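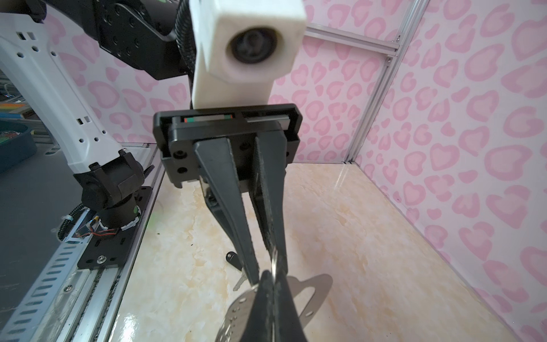

According to Beatrice Mabula, the hardest part of the season was agreeing on what a finished task looked like. For the first month the team argued over whether a key ring that had been picked up and then set down crooked should count, and in the end they wrote their own rule sheet and taped it to the cabinet.

Bemham Student Robotics Club Qualifies for Pereo Manipulation Challenge

BEMHAM - The student robotics club at Bemham Technical College has qualified for the final round of the Pereo Manipulation Challenge, a regional competition for student-built robot arms. The club will compete in January against 10 other teams.

The challenge asks teams to handle small household items without a human touching the workspace during a run. Items on this year's list include keys, key rings, bottle caps, folded cloth and playing cards. Judges score each run on whether the item is picked up, carried and placed in the marked area, and on how long the run takes.

The Bemham team works with an arm that has a two-finger gripper and a small camera mounted above the fingers. Students designed and printed the camera mount in the college workshop. It went through several versions during the fall term, mainly to keep the fingertips in view when the gripper closes on something thin.

"Metal objects gave us the most trouble," said Abenezer Woldegiorgis, team captain. "They reflect the lights and they slide. A key ring is mostly empty space, so you have to come in at the right angle or the fingers close on nothing."

The team's practice log lists 800 attempts since the start of the term, covering all items on the challenge list. Each attempt is logged with the item, the starting position and the result. Failed attempts are reviewed at the club's Tuesday meeting, and students take turns running the review.

The club has 11 members this year, from the mechanical, electrical and computer science programs. No earlier experience with robots is required to join. New members begin by operating an arm by hand control and move on to programming when they are ready.

"I came in knowing how to solder and that was it," said Nuria Dinsa, a first-year student. "I spent two weeks just moving things from one side to the other. After that the code made a lot more sense."

Faculty adviser Mitiku Demissie said the club plans to post its printed part files and its practice log after the final round so that other schools can use them.

Parts and travel costs for the season are supported by Clumine, a local machine shop, which also let students use its measuring equipment.

The final round will be held at Kumsa Hall. Doors open to the public at 10 a.m. and admission is free.

Media contact: Abrehet Tekleab, Communications Office, Bemham Technical College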